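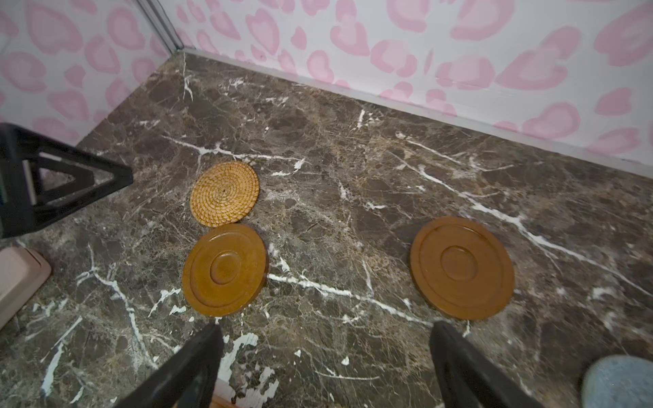
Nirkach, September

I get more messages about coasters than about anything else on this site, which says something about me or about you lot, I'm not sure which. So I've finally written down how I set up a mug row on a marble surface and how I keep it from turning into a mess of rings and sticky patches. It's an easy Friday evening job and the only thing you need to buy is the coasters.

First, the marble itself. I love a dark brown one with lots of white veining (pale marble shows every splash of tea, dark marble shows every crumb, pick your poison). Marble is softer than people think and it hates anything acidic, so lemon, wine, and the fizzy drink your nephew leaves out will all dull the polish if they sit there. That dull patch is an etch, and it won't wipe off. Wipe spills straight away, wash with warm water and one drop of washing-up liquid, then dry with a soft cloth. No vinegar! I know your gran used vinegar on everything. Mine did too.

Now the coasters. I mix mine, and I'll fight anybody who says a set has to match. Round woven ones are lovely and warm-looking and they soak up a small drip. The edges never come out perfectly even and I like them for it. Glossy brown wooden ones with a raised rim are the hard workers, as the rim stops a drip running off on to the stone. And lacy ones are for when you want the mug to look a bit dressed up.

A few words on checking them before they go down:

Turn each coaster over and run a finger round the underside. Any grit stuck there will scratch the marble when the coaster slides.

If a wooden one rocks, put a little felt dot wherever it sits proud. I get mine from Pryor, the hardware shop by the station in Grustberg, and 17 dots came on the last sheet I bought.

Give a woven one a good shake over the sink. You'd be amazed how much biscuit lives in there.

Glossy wood gets a damp cloth and then a dry one. I finish mine with a thin rub of Stirkodness, which is a beeswax polish and smells like a church in a nice way, then leave them for 16 hours before a mug goes near them. The tin says less than that. I don't believe the tin.

Laying out the row is the fun bit. Put the coasters down empty first, along the back edge, and shuffle them about until the gaps look even to you. I don't measure. Mahmoud Saber, who I share a kitchen with, does measure, and his gaps came out at 59 millimetres and looked exactly the same as mine, so do what makes you happy. Leave room for the handles, as they're what catches you out – a fat handle needs more space than the mug does.

Then the mugs. I go from dark to light to coloured, so black at one end, then cream, then a speckled white one in the middle, and the soft colours after that. Lavender and pale blue next to each other make me very happy, especially against a pink leopard print. Match the coaster to the mug if you like, grey-blue lace under pale blue is a gorgeous little pairing, or go for contrast and put your black mug on something woven and golden.

A tray goes in front, in the middle. Mine's a rectangular wooden one with rounded corners and a raised rim, and it's for carrying, so I try to keep it clear. Try being the word. 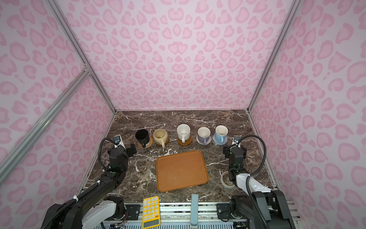
Can I put a mug of hot tea straight on marble if I haven't got a coaster?

The heat of one mug is unlikely to crack it, but the drips will cause you bother, as tea can stain unsealed stone and a squeeze of lemon will etch it. Fold a tea towel under the mug until you find a coaster.

Back to the row. Once a week I lift everything off, wipe the marble from back to front, and let it dry fully before anything goes back. Don't skip the drying part, especially with the woven ones, because damp trapped underneath is how they go musty. Stand them on their edges against something for an hour and they'll be fine. Never soak the wooden ones and please don't put them in the dishwasher. I did that once and ended up with a very nice set of little boats.

If you've already got a ring on the stone and a normal wash hasn't shifted it, use a cleaner made for marble and test it in a back corner first. Proper etches want a polishing powder, or somebody who does it for a living.

The lace coaster pattern people keep asking for is number 2846 in my pattern list, and I'll put the washing notes up with it when I've typed them out.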